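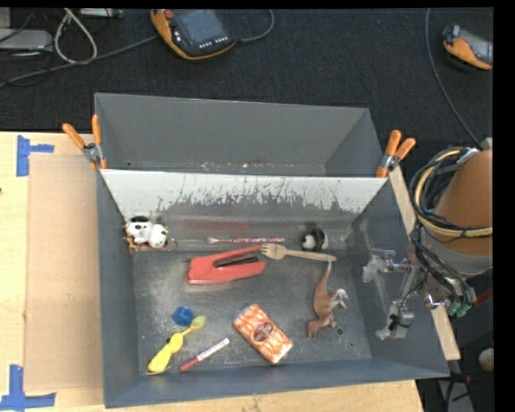 Getting overspray dust out of a metal drawer before repainting?
Home Workshop Board > Finishing and Paint

grosto_garage
I picked up an old steel parts cabinet from a shop that was closing. Seven drawers, all gray, and somebody repainted it at least once with a spray gun and no patience. The insides feel like sandpaper. There is dried overspray on every surface, plus some surface rust along the bottom seams. I want to end up with a smooth coat inside and out. Do I need to strip the whole thing to bare metal or can I sand and go over it? I paid 60 for the cabinet so I don't want to put 250 of materials into it.

pete_in_the_shed
Sand and go over it. If the old paint is stuck, it's a fine base. Do a tape test first. Score a small crosshatch with a knife, press tape on hard, and pull. If paint comes up with the tape, strip it. If not, scuff it and move on.

Kheri Owino
I'd want to know what the old paint is before sanding anything. An old shop cabinet could have lead in it. Get it tested first. If it comes back positive, no dry sanding at all.

pete_in_the_shed
Fair point. I assumed it was newer than that.

grosto_garage
No idea of the age. The label on the back says Erkanent and a model number, nothing else. I'll get it tested.

millbrook_dave
Strip it. I know people will say otherwise but I've redone three of these cabinets and the one where I painted over the old finish is the one that chips. Drawers get metal parts thrown in them every day. Whatever is on the bottom layer is what fails.

pete_in_the_shed
Did you degrease that one before you painted?

millbrook_dave
Wiped it down with a rag.

pete_in_the_shed
Then I'd blame the rag before I blamed the old paint. Shop cabinets are soaked in cutting oil. Wash with degreaser, rinse, let it dry overnight, then do it again. The water should sheet off the metal. If it beads up, there's still oil.

millbrook_dave
Maybe. I still wouldn't do it again.

tansy_l
For the seams, a brass brush and a rust converter. Don't try to grind them out, the metal is thin there and you'll go through. Brush off whatever is loose, put the converter on with a cheap acid brush, and leave it until the next day.

I would also ask whether you need paint inside the drawers at all. I cut rubber liner to fit mine and left the insides alone. Took an evening, and I can pull the liners out and shake them off when they get dirty.

grosto_garage
I thought about liners. The trouble is the gritty stuff also runs up the sides and it scrapes my knuckles when I reach in.

tansy_l
Then sand the sides and line the bottoms.

Kheri Owino
Seconding that. It cuts the work in half. For the outside I used Nyamweya enamel with a foam roller, two coats, on a cabinet like yours and I'm happy with it. It took 5 days before I could put the drawers back in without them sticking to the frame. Don't rush that part - I did on the first drawer and had to redo the front edge.

millbrook_dave
Enamel stays soft for weeks in a cold garage. If you're doing this in February, bring the drawers indoors to cure.

grosto_garage
Update. Test came back negative for lead. Tape test was mixed: the outside held fine, and two of the drawers peeled in sheets. So I'm stripping those two and scuffing the rest. Everything has been through the degreaser twice and the rinse water on the first round was brown.

pete_in_the_shed
Brown is normal. What are you using for stripper?

grosto_garage
A can of Miton gel that was already on the shelf. Slow but it works if I cover it with plastic wrap.

tansy_l
Rinse it well afterward and dry it right away. Bare steel will flash rust while you're eating lunch. Have the primer open and ready to go.

millbrook_dave
Let us know in a year how the scuffed ones compare to the stripped ones. I have my guess.

grosto_garage
Will do. I'm marking the stripped ones on the back with a punch.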